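The Flescombe Folding Bookbinding Press, by Eltska

A small press for people who bind books at home, and one we've grown very fond of!

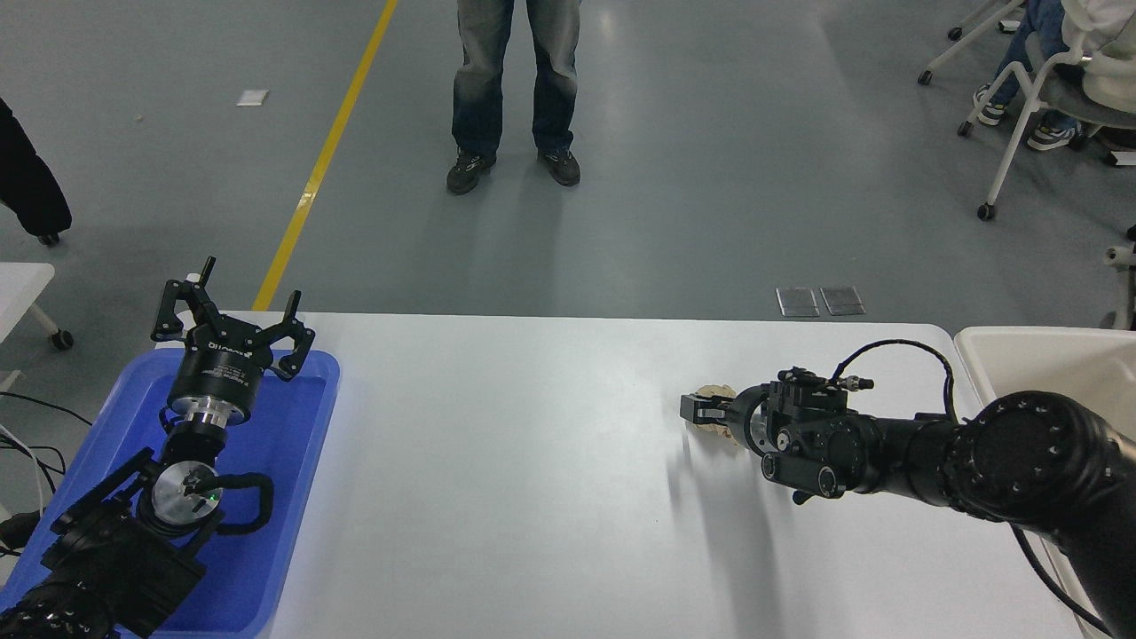 Ákos Illés wrote to ask whether it would cope with a fat family cookbook, and said his old press always gave up at the last few pages. It copes very well. The jaws open to 70 mm, so there's room for a thick stack plus boards on either side, and the twin screws keep the pressure even from spine to fore-edge (turn them by the same amount, a half turn each).

The boards are solid beech, waxed by hand, and the whole thing folds down to slip on to a bookshelf. We've glued up sketchbooks, hymn books and one very long diary in ours, and it still runs as smoothly as it did in December.

Longest book it will take: 645 mm
Thickest book: 70 mm
Finish: clear wax
Spare screws: Clornus pattern, part 114

Waxed paper sheets are sold separately. The Szabó sewing frame fits on top with two pegs, and it's lovely to use if you like sewing on tapes.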